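Über uns – Werkstatt Beltwood

Kurz zu uns, weil immer wieder Leute fragen, was wir da eigentlich treiben. Beltwood ist eine Gemeinschaftswerkstatt mit Schwerpunkt Robotik und Automatisierung. Kein Verein mit Fahne, keine Schule mit Zeugnis. Kurse ja, Prüfungen nein. Offene Abende, ein paar feste Projekte, viel Kabel.

Angefangen hat Slavica Stojanović in ihrer Küche, mit einem Förderband für Teebeutel. Das Förderband gibts noch, es läuft nur rückwärts. Dann kam Khalil Atallah dazu, der einen 3D-Drucker hatte und keinen Platz dafür. Küche zu klein, Nachbarn genervt, also Räume gesucht. Erst ein Keller (feucht, nie wieder), dann eine halbe Garage, jetzt hier oben, mit Tageslicht. Eröffnet am Samstag, 12. März 2022, mit Kuchen und einem durchgebrannten Netzteil.

Was wir machen

Greifer. Ziemlich viel Greifer. Das Hauptprojekt heißt Kidon und dreht sich um die Frage, wie man weiche Sachen zu fassen kriegt. Harte Würfel kann jeder, da gibts tausend Anleitungen. Stoff ist eine andere Nummer. Rutscht, knautscht, hat keine Kante wo man sie braucht. Wir arbeiten mit Handgreifern, also Dingern zum selber Festhalten, und schauen erst mal, wie ein Mensch damit zurechtkommt, bevor irgendwas an einen Arm geschraubt wird. Handtücher sind gerade dran. Falten, anheben, ablegen, nochmal.
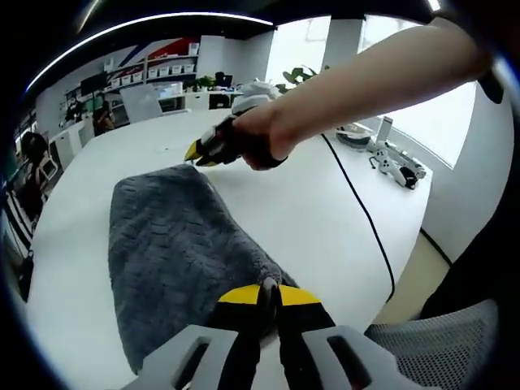 Bei den Fingern sind wir inzwischen bei Version 20. Die ersten waren zu steif, dann zu lang, dann eine Weile zu teuer. Yiğit Kırmızıgül zeichnet die Teile und druckt sie meistens über Nacht. Druckdateien geben wir weiter, einfach fragen. Eine ordentliche Doku dazu ist in Arbeit, versprochen, wirklich. Wer schon mal eine Doku geschrieben hat und es wieder tun würde: bitte melden!!

Zweites Projekt: Pernent. Gießautomat für Pflanzen, Pumpe, Feuchtesensor, kleines Board. Gut für den Einstieg, weil man an einem Wochenende durch ist und danach löten kann. Der Bausatz kostet 94 Euro, Schlauch ist dabei, Topf nicht. Einmal hat die Pumpe bei Dilek das ganze Wochenende durchgelaufen, seitdem gibt es im Code eine Zeitgrenze. Bitte nicht rauslöschen.

Drittes: Güneş. Nachführung für ein kleines Solarmodul, noch sehr am Anfang. Mechanik steht, Steuerung zickt. Nächster Stand kommt im April, dann auch mit Schaltplan auf der Seite.

Wer hier was macht

Slavica Stojanović – Gründung, Kurse, Schlüssel. Wenn die Tür zu ist, Slavica anrufen.
Khalil Atallah – Elektronik, Motoren, alles was brummt.
Yiğit Kırmızıgül – CAD und Druck. Bitte keine STL-Dateien ohne Maßangabe schicken, er wird dann wortkarg.
Dilek Kurtuluş – Software, Pernent, die Website. Tippfehler hier sind aber nicht von ihr.
Sólveig Fogh – Kurse für Jugendliche und alles mit Geld. Rechnungen an sie.

Mitmachen

Offener Abend jeden Donnerstag ab 18 Uhr. Man muss nichts können und nichts mitbringen. Eigenes Projekt ist super, sonst hängt man sich irgendwo dran. Mitglied werden geht auch, 20 Euro im Monat, dafür gibts einen Platz am Tisch und eine Kiste im Regal. Name auf die Kiste! Kisten ohne Namen werden irgendwann aufgemacht und der Inhalt verteilt, haben wir schon dreimal angesagt.

Der Einsteigerkurs Greiferbau geht über zwei Wochenenden und kostet 230 Euro, Material inklusive. Am Ende nimmt man seinen Greifer mit nach Hause. Motor, Finger, Gehäuse, Steuerung, alles selber gebaut und hoffentlich auch verstanden. Für Schüler und Azubis weniger, einfach Sólveig schreiben, sie findet was. Schulklassen nur vormittags und nur nach Absprache, sonst wirds zu voll.

Was wir nicht machen: Drohnen (Versicherung), Reparatur von Saugrobotern (fragt bitte nicht mehr) und Auftragsarbeit unter Zeitdruck. Kleinere Sachen für Nachbarbetriebe schon, wenns passt und wenn wir daraus was für die Kurse mitnehmen können.

Spenden nehmen wir gern. Gebraucht werden grade Schrittmotoren, Kugellager in kleinen Größen, ein zweites Labornetzteil und Stoffreste aller Art, auch Frottee, auch hässlich. Alte Röhrenmonitore bitte nicht mehr, wir haben die letzten grade erst weg bekommen.

Anfahrt: Hinterhof, Treppe hoch, der Aufzug fährt nur mit Schlüssel. Klingel heißt noch nach dem Vormieter, trotzdem drücken. Durchwahl 237, oder über das Kontaktformular, da dauert die Antwort aber ein paar Tage.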